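31/10/2025

Day five of the new routine and my legs have gone on strike.

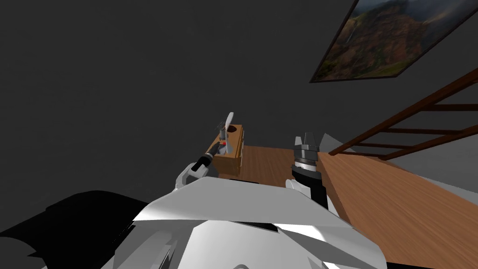

The small wooden box.

I did the Miswood hill loop with Ada before breakfast (her idea, obviously!) and she chatted the whole way up while I just wheezed. Then 56 squats in Leonardo Piras's class, and he wanted more! Porridge after, no sugar, and I'm getting used to it, sort of. Didn't touch the biscuits until four. I slept better last night than I have all October, so something's working – or I'm just worn out. Bath now, then bed. Stretching can wait till tomorrow.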